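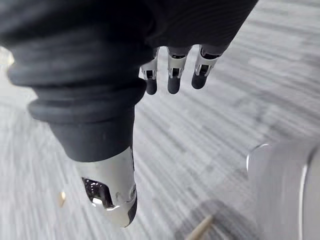 The binder had grown to 51 pages by June, and Somkiat Jaidee had been told to get it down to 4.

"Four pages is what an operator will read," said the woman from Zultgate, who had driven up that morning and left her coat on. "Anything longer is there for the lawyers."

"The lawyers asked for most of it," Somkiat said.

She had already turned to the section on coverings. Rule 12: any hand used near people shall wear an approved sleeve, fitted so that no fold of it can reach the finger joints. Rule 13: the sleeve shall be inspected before each shift. Rule 14: the inspection shall be recorded.

"Who wrote these?"

"Dirceu Rangel. He's out on the floor."

Dirceu was on the carpet on his knees with a flashlight in his teeth, looking up under the cuff of the hand. He took the flashlight out when he saw them and wiped it on his pants.

"She wants to know about twelve," Somkiat said.

"Twelve is fine. Twelve I'd keep." Dirceu pinched the dark cloth above the knuckles and let it drop back. "See how it sags? You roll the cuff, you pull it up to here, you run the thumb through its whole travel. If the cloth moves with the thumb, you start over. I've had it catch twice at Andside."

"And thirteen?"

"Thirteen I do."

"Fourteen?"

He looked at Somkiat, who studied the wall.

"There's a form," Dirceu said. "It has a box that says sleeve OK. You check the box."

"How many of those do we have?" she asked.

Somkiat knew, having pulled them the night before. "One thousand, one hundred seventy-nine. It's 1,179 on the nose."

"And how many say the sleeve wasn't OK?"

"None."

"But it caught twice."

"You fix it, then it's OK, then you check the box," Dirceu said. He said it patiently, the way he would have to a new hire.

She finally took off her coat and laid it over a chair. Somkiat had sat through three of these visits, and the visitor always left about now, with a copy of the binder and a promise to circulate comments. Damasceno had certified the whole line that way in an afternoon. The certificate was in a nice frame by the elevator.

"Show me the cuff again," she said.

Dirceu showed her. She got down next to him, asked for the flashlight, and ran her own finger along the rolled edge. She asked what happened if you rolled it too tight. He told her it rode down by lunch. She asked where that was written.

"It's not."

"Fifty-one pages and it's not in there?"

"There wasn't a box for it," Dirceu said.

Somkiat waited for her to laugh. She asked him for a pen. On the back of rule 14 she wrote, Roll once, not twice, and then she crossed out the next paragraph, the one Grestach had paid a consultant 900 dollars to add.

"They'll put that back," Somkiat said.

"Probably," she said, and turned the page.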